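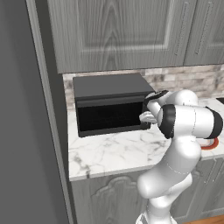 4 min read

I spent an afternoon at the Wimura open day in Skeseck, watching a robot do kitchen chores in a kitchen that doesn't exist. I've been to launches where the product didn't exist either, but this crowd was up front about it. The whole thing ran in simulation on a big screen, and we sat on folding chairs and clapped at it like parents at a recital.

The software is called Polat. The team has been building it since March, and the idea is to let the arm make its mistakes where the dishes are free. They told us it had been through 622 practice sessions before anyone let the public in. I have been through more than that in my own kitchen and still burn the rice.
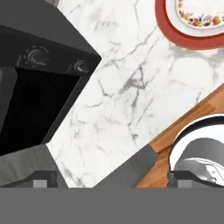 Most of the talk was about clutter. Robots do fine on a bare counter, the presenter said, and then somebody leaves the breakfast things out. So the designers leave the breakfast things out on purpose. Polat's counter had a cutting board with a bowl sitting on it, and a plate with little painted flowers and a terracotta-red rim, nicer than anything I own. Somebody modeled those flowers. I asked if the robot cared about the pattern and was told no, but the funders did.

We broke for coffee, made by a person, and came back for the part I'd driven nearly two hours to see. 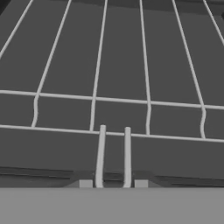 Gripping is the hard bit, and it gets much harder when the target is thin. A mug forgives you. The handle on that wire rack is a pair of skinny upright rods, and the gripper has to get a finger on either side of them before it can think about closing. Seen from the gripper's end it's all gray on gray, like parking in fog. The man next to me was leaning in his chair to help it line up.

Wimura plans another open day at the Gamovent building once they've outgrown the folding chairs. Bring a cushion. I'll be in row 2, leaning.

Comments (4)

toastpoint: My dishwasher is a robot and it never gets applause.

Marblehead: Was there any sound? I feel like a fake kitchen should at least have a fake fridge hum.

gripe_water: I was there too - the coffee was the best demo of the day.

toastpoint: Still waiting for the one that cleans the rack afterward.

Questions or corrections? Just reply to the newsletter. | © 2023 | Back to top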